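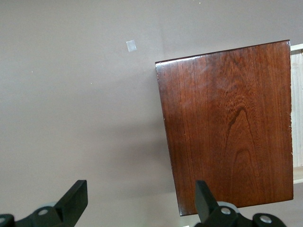

## 4.2 Le bois montré et le bois caché

Le corpus Engebretsen compte 188 petits meubles de rangement à poser, dont la plupart ont en commun de vouloir passer pour plus âgés et plus riches qu'ils ne le sont. Le rouge-brun verni y domine largement. Nos informateurs l'appellent « acajou » avec une belle constance, y compris lorsque l'étiquette du fabricant, collée dessous, dit autre chose. Nous emploierons ici le mot pour la couleur et laisserons l'essence aux spécialistes, qui ne sont d'ailleurs pas d'accord entre eux.

La figure 6 permet de voir ce que cette couleur doit au dessin du fil. Les arcs emboîtés, dits « en cathédrale », occupent le centre droit du panneau, à l'endroit où le regard se pose, et le vernis blanchit à la lumière vers le haut à gauche. Le long du bord droit, quelques petits éclats laissent paraître un bois plus clair sous la teinte. Solberg classe ce type de perte parmi les « aveux d'arête » : la teinte tient bien sur les plats et cède d'abord là où l'on cogne. Le terme est un peu théâtral, mais aucun de nos relecteurs n'en a proposé de meilleur, et la grille de relevé l'a donc conservé.

Il serait tentant de lire dans ces éclats un indice d'âge. La série Niseck nous en a guéris. Deux exemplaires sortis de l'atelier la même semaine d'octobre y présentent des arêtes que tout sépare, l'un ayant vécu dans une chambre d'amis et l'autre dans un couloir fréquenté par un aspirateur. Nous notons donc l'usure des arêtes comme une mesure du passage. La patine, notion que Backlund défend encore dans l'annexe B avec un courage que nous saluons, n'entre pas dans le calcul.

L'intérieur relève d'une autre économie. Sur le meuble de la figure 7, la caisse porte la finition rouge-brun, avec un dessus plus clair et une face avant plus sombre, tandis que le tiroir est d'un bois pâle, d'aspect brut, aux parois minces. Fermé, l'ensemble tient son rang. Ouvert à peu près à moitié, il laisse voir où l'on a cessé de dépenser. La poignée, une boucle de métal blanc fixée à la face extérieure du tiroir, complique l'affaire : elle n'appartient ni au registre de la caisse ni à celui de l'intérieur, et fait songer à une visite qui aurait gardé son manteau.

Les 207 réponses au questionnaire indiquent que ce contraste ne gêne presque personne. Interrogés sur la teinte intérieure de leur propre tiroir, 50 répondants ont décrit de mémoire un bois sombre ; la vérification à domicile, menée par Myklebust, a donné un bois clair dans chacun de ces cas. Une répondante a soutenu que le tiroir avait dû changer. L'hypothèse n'a pas été retenue, faute de moyens pour la tester.

**Figure 7.** Meuble à un tiroir, caisse rouge-brun et tiroir clair entrouvert. Le tiroir est vide ; la poignée est sur sa face extérieure.
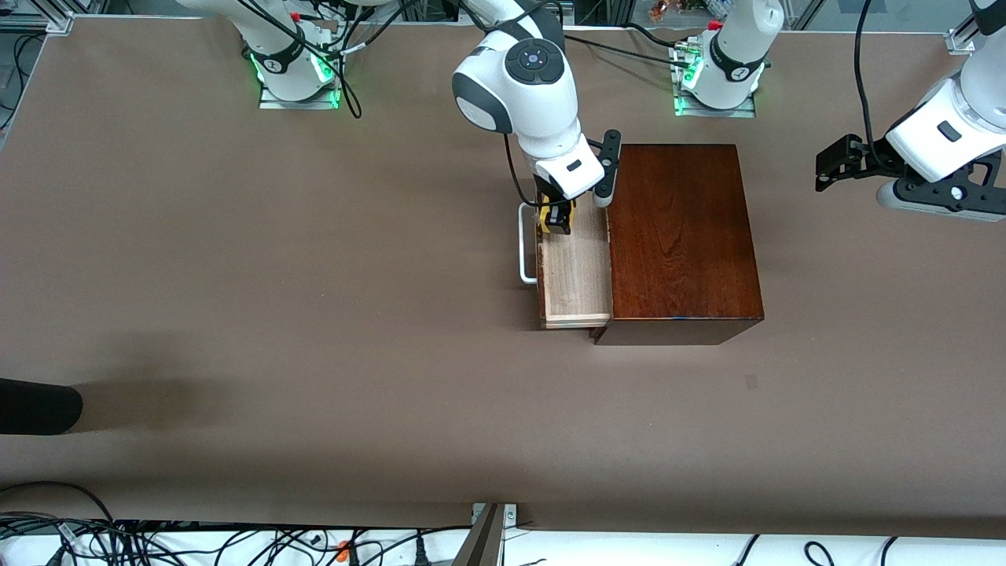

## 4.3 Ce que l'on met dedans

Restait la question du contenu, que le protocole Grunasum traite en une ligne (« divers ») et à laquelle Isaksson a consacré deux hivers. Ses carnets distinguent les objets rangés des objets déposés, les seconds étant ceux dont le propriétaire dit qu'il va s'en occuper. Dans les tiroirs relevés, les seconds l'emportent nettement. Les piles à l'état inconnu y forment une catégorie à part, codée P, et les clés sans serrure une autre, codée C ; leur répartition par type de meuble est donnée au tableau 5.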